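Marikar Voter Outreach Suite: Set-up Guide

Section 3. Setting up a live question session

Use this section to prepare a moderated question session for a local election or ballot measure. You need an organizer account and a published event page.

1. Sign in and open Sessions > New. Enter the name of the contest as it appears on the ballot, for example "Bevonness County Commissioner, District 2."

2. Set the opening and closing times. The session page goes live 15 minutes early so that residents can submit questions.

3. Under Limits, enter the maximum length of a question. The default is 315 characters. Answers can be up to 4000 characters.

Note: Changing the limit after opening does not shorten questions already received.

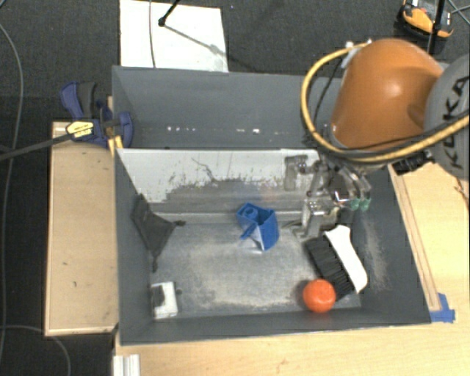 4. Assign moderators. Each session needs at least two. A moderator who is also a candidate or a member of campaign staff must be removed from the list.

5. Choose a review mode. "Hold all" keeps every question hidden until a moderator approves it. "Hold flagged" publishes the rest right away.

Caution: Do not switch review modes during a session. Held questions are released when the mode changes.

6. Select Preview and check the polling place link and the registration deadline. Select Publish.

To export the transcript afterward, see Section 4.

Marikar is a product of Jarkier. Updated February 12, 2026. Contact support | Terms | Back to top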